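Workshop notebook, March, evening session

Third go at the low drum for the Clarano set and I think we're getting somewhere! The head from Koline finally went on without me swearing at it. I soaked it longer this time (most of the afternoon), laced it loose, then pulled the ropes up bit by bit, going across the shell and back. At first tap it sat around 80 Hz, a touch higher than I'd like under the voices, but it's got a lovely long growl if you hit it near the rim.
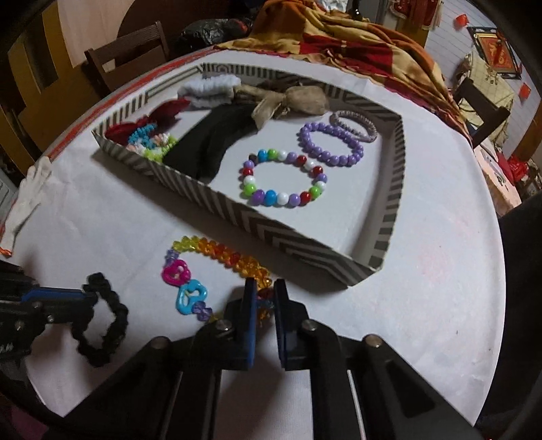

Tried it against the cello drone next. With the soft beater the two just melt together and you lose the pulse completely, so I went back to the hard felt one and that was much better. The ring up at 800 is still there, though. I stuck a strip of cloth inside the shell, 5 cm wide, and it calmed down a bit. Might need a second strip, might need to leave it alone, ask me after coffee.
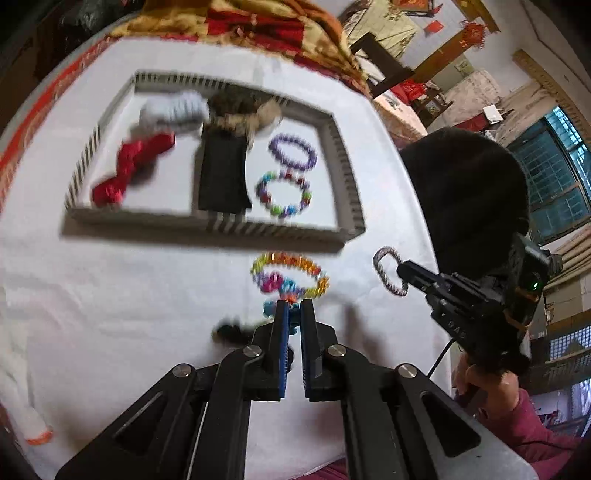
Then the singing side. We ran the Hyvönen arrangement with the three open-throat parts and the drum coming in at bar 11, and oh, it's good, the hair on my arms stood up. The trouble is the middle voice, who has to find her note right when the drum lands on top of her. I'd like to try the drum a bar later, or have the accordion hold her note underneath (quietly!) so she's got something to lean on.

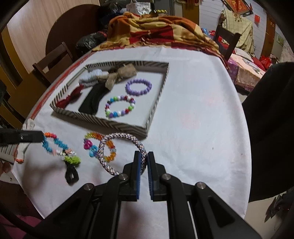
Stiltov wrote in the margin that a later drum would spoil the whole entrance and that the accordion is the way to go, only please with the left hand kept out of it. Fine, accordion first. Still to do: slack the ropes off before locking up, and find the other felt beater.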